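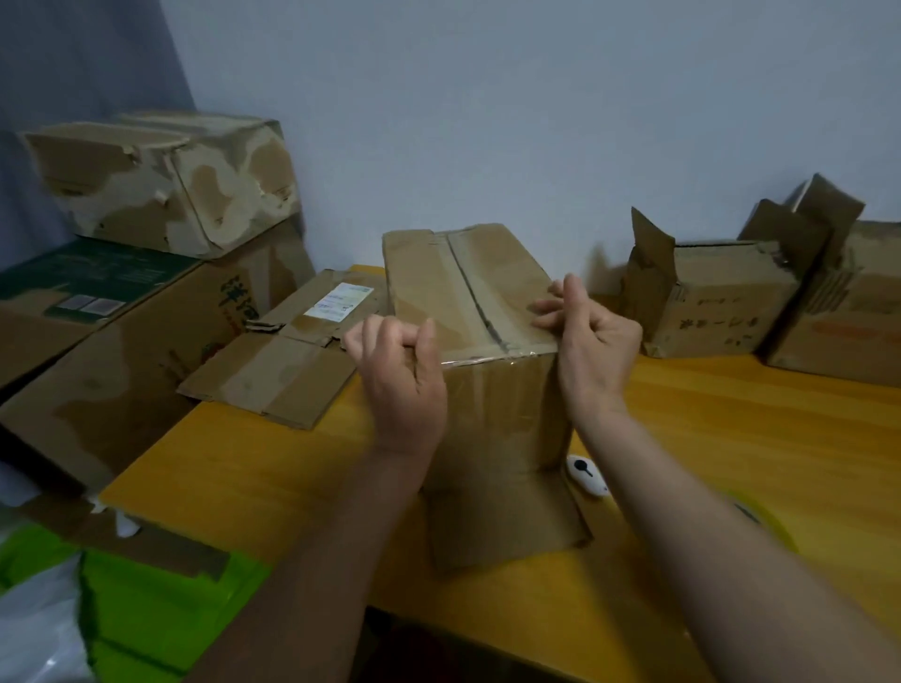 Carton Recovery Operator (part-time), Omthorpe returns site

Nakeo handles used packaging for mail-order sellers. The Omthorpe site took in 3,258 used cartons in February and needs one more operator at the sorting tables.

Duties
Check used corrugated cartons for crushed corners, stains and torn liner.
Remove old tape and shipping labels. Tape that lifts the outer paper is cut at the seam and left in place.
Fold sound cartons flat and stack by size. Reclose cartons needed for same-day packing with clear tape along the center seam and down the front face.
Set aside cartons with peeled or softened panels for baling.
Black out handwritten marks before reissue. Printed marks from the original shipper may stay.

Requirements
Able to stand for a full shift and lift 31 pounds to table height.
Good grip strength in both hands. Most of the work is done bare-handed; cut-resistant gloves are issued for knife work.
Able to read size codes in English. Many incoming cartons are printed in other languages, and no knowledge of these is needed.
Previous packing work is useful but not required.

Hours and training
Shifts run from 3 p.m. to 8 p.m., 5 shifts a week. The first 3 shifts are paid training at the Novthorpe site.

To apply
Send a one-page work history to the Nakeo hiring desk, Omthorpe, marked "Carton Recovery." State your earliest start date and any lifting restrictions.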